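Notebook, packing bench, September

Morning. Continued with the basket trials for the Hirwood order. To remind those who read this later: Hirwood wants a gift basket for tea and small dry foods, and they want to use the wicker one with two compartments and a lid. They sent us a list of contents and a weight limit, but no packing plan. The plan is our work.

Weight limit for the filled basket is 3,000 g. With the first list of contents I arrived at 2,057 g, so weight is not the problem. The problem is space, and mostly the height under the lid.

Trial 1. All heavy things in one compartment, all light things in the other. Lid closed well, but when I lifted the basket it hung to one side, and the tea packets moved until they lay on top of each other. Not acceptable for the post. I did not repeat it.

Trial 2. Heavy things divided between both compartments, standing against the middle wall. Much better when carried. One jar is too tall by a few millimeters and the lid stays open on that corner. I tried the jar lying down, it fits, but then it takes the place of two cartons. I wrote to Hirwood to ask if they can accept the lower jar from Zostlow. No answer yet.

Trial 3. Same as trial 2 but without the tall jar, total 1,246 g. I know this is not a real order, I only wanted to see how the cartons behave alone. Flat cartons at the bottom, then soft pouches, then the small cartons upright with the colored face to the front, so that the customer sees color first when the lid is opened. This looks nice. After I shook the basket for one minute, two of the upright cartons were leaning. A strip of folded paper behind them helped, and the second minute of shaking changed nothing.

Remarks about the basket itself:

The lid should be opened completely and laid flat on the table before packing starts. In the first trial I kept it half open with my elbow, and it fell on my hand two times. Also the hinge made a noise that I did not like. When the lid lies flat you need more table on that side, so put the basket in the middle and not near the corner.

Wicker catches on thin plastic. One pouch got a small hole from the inner side of the wall. I think we need a paper lining in both compartments. The paper we have from Pitent is 600 mm wide, which is enough to cut one lining for each compartment from the same width, if the cutting is done carefully. I will cut a template in cardboard and leave it on the shelf with the others.

The short strap: please do not put it in the basket during packing. Leave it beside the lid, then you see it and do not forget it at the end. I forgot it in trial 2 and had to open everything again.

Afternoon. Repeated trial 3 with lining. Pouches slide in more easily. The paper rises up a little at the corners and can be seen from outside when the lid is closed, so the template must be made lower by one finger. Unpacking is also easier, nothing catches.

Open points:
Answer from Hirwood about the jar.
Who pays for the lining paper, it was not in the price.
Drop test, only after the jar is decided.
Compare with the Hjaltadóttir basket, which has one compartment only and a deeper lid. It is still in the store room, top shelf.

Next time I start directly with the lined basket and the full list of contents, cartons first. 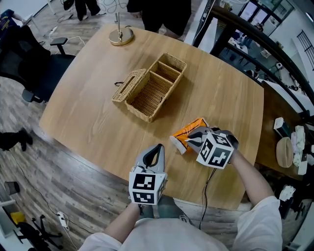 Two-compartment basket with the lid laid flat, strap beside it, orange and white package over the table.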